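Bathroom Counter FAQ
Written by Clodagh Hegarty. Last tidied in October.

I get the same questions about sinks and vanities over and over, mostly from people who have just been sold a tray. I don't think you need the tray.

Do I have to empty the whole counter to clean it?
Every blog says yes. I say move things off one half, wipe, then swap sides. It takes me 7 minutes. The "full reset" I tried from the Petimik newsletter took 30, and the counter looked the same by bedtime.

Is it bad to leave a bottle in the sink?
A small plastic bottle with a blue cap won't hurt the basin. It's in the way when you want to wash your face, and if it sits near the drain it gets whatever you rinse down there. Take it out first, before you touch anything else.
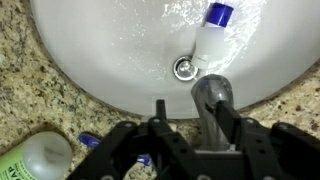 Does speckled granite hide dirt?
It hides it from you. Beige and brown flecks are great at covering toothpaste crumbs, so go by feel. Run a dry hand along the seam where the stone meets the bowl.

What should stay out?
Less than you think. A toothbrush in a metal tumbler, fine. Toothpaste, fine. A contact lens case can stay if you use it every day, but keep it away from the edge. Water bottles and folded paper belong somewhere else.
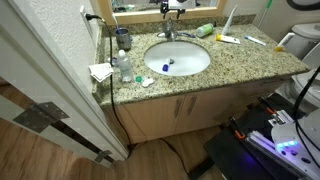
I have read the claim that you should own no more than 5 things that live by the sink. Who came up with five? Count what you used this morning and go from there. Mine was 3, and one of those was soap.

Should tubes stand up or lie flat?
Tiltov sells a rack for this, and so does Greleck. I have tried both and would not buy either one again. A tube with a wide flat cap stands on its cap just fine. The skinny ones fall over – let them lie down at the back, all pointing the same way.

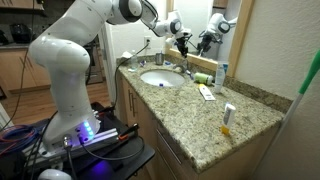 Round bottles are the ones that annoy me. Put one on its side and sooner or later it rolls, so stand it up or put it in the cabinet.

What about cords?
Unplug what you aren't using. I don't care how neat the Ivanyshyn cord clips look in the ad, a cord across a wet counter is still a cord across a wet counter.

Do you sell anything?
No.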